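Windeck soldering station review: does anyone need the expensive one?
By Virgil Buzatu
Mar 22, 2022

Windeck says its new station heats up faster than anything near the price and holds its temperature "under any load." I have read that sentence on a lot of boxes. The station costs $158, and my old Hashmi, bought used, still works, so it had some convincing to do. 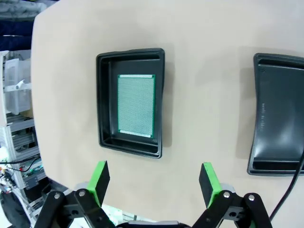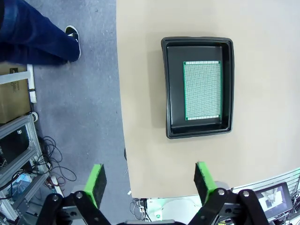 Warm-up is the number Windeck puts first, and I don't much care about it. I plug an iron in, go find my glasses, and it's ready. What matters is what the tip does on the tenth joint in a row. For that I used plain perforated board, the green kind with a strip of pads along each end, and worked down the strips without stopping. The Windeck kept up. So did the Hashmi, though it got sluggish near the end and I had to wait on two joints. On ordinary hobby work I could not tell them apart.

Heavy ground wires were another story, and here I'll give Windeck its due. With the big chisel tip at the top setting (the display tops out at 900, in Fahrenheit) the solder flowed right away. The Hashmi left me a cold lump that I had to redo. "Any load" is still nonsense. A thick copper lug beat both of them.

The handle is light and the cord is soft enough that it doesn't drag the iron off the stand. Good. The stand itself is too light and slides when you wipe the tip. I stuck it down with tape the first evening and it has stayed taped. The menu needs three button presses to change the sleep timer, and the manual describes a button that my unit doesn't have.

Then there are the tips. You get one in the box, a cone that is no use for much of anything. The chisel is extra, and it is a Windeck shape that fits Windeck handles only. Anidano sells a copy, but the one I tried was loose in the collar and I sent it back. My Hashmi takes the common type that the parts counter in Jonville keeps in a drawer.

I also don't trust the "up to 261 hours" of tip life on the side of the box. There's no word on what temperature that was measured at, or with what solder. My cone had a dull patch by the end of December, after a few weekends of use.

If you solder heavy wire often, the Windeck is worth a look, with the price of the chisel tip added in your head first. For kits and small boards I'd keep whatever you have. Mine is going on the shelf above the bench, and the Hashmi is back in its old spot – with new tape under the stand, a habit I seem to have picked up.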